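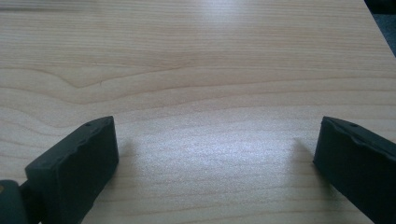 Section 5: Care of Timber Surfaces

Nuteo Reading Room Furniture: Set-up and Care Guide

5.1 Scope
This section applies to all tables and carrels supplied with the Urance clear finish. Laminate and linoleum tops are covered in Section 6.

5.2 Before first use
1. Leave the top uncovered for 24 hours after assembly.
2. Keep the room ventilated during this period.
3. Wipe the surface along the grain with a damp, lint-free cloth, then dry it with a second cloth.
4. Fit felt pads to lamps, document stands and any other item that will remain in place.

Note: Grain figure and colour vary from one top to the next. Small marks occurring naturally in timber are not treated as defects under the warranty.

5.3 Routine cleaning
1. Remove grit with a soft brush.
2. Apply a neutral cleaner to the cloth. Do not spray it onto the table.
3. Wipe up spills at once, paying attention to joints and edges.

CAUTION: Do not use methylated spirits, bleach, cream cleanser or steel wool. These will dull the finish and may expose bare timber.

5.4 Light and heat
Position tables at least 300 mm from radiators and heating vents. Where a top receives direct sun, move desk mats and blotters regularly so that the colour changes evenly.

5.5 Refinishing
Light scratches may be treated with repair kit 654. Deeper damage should be referred to the Jestville service centre, attention Nour Nasrallah. Quote the serial number stamped under the front rail.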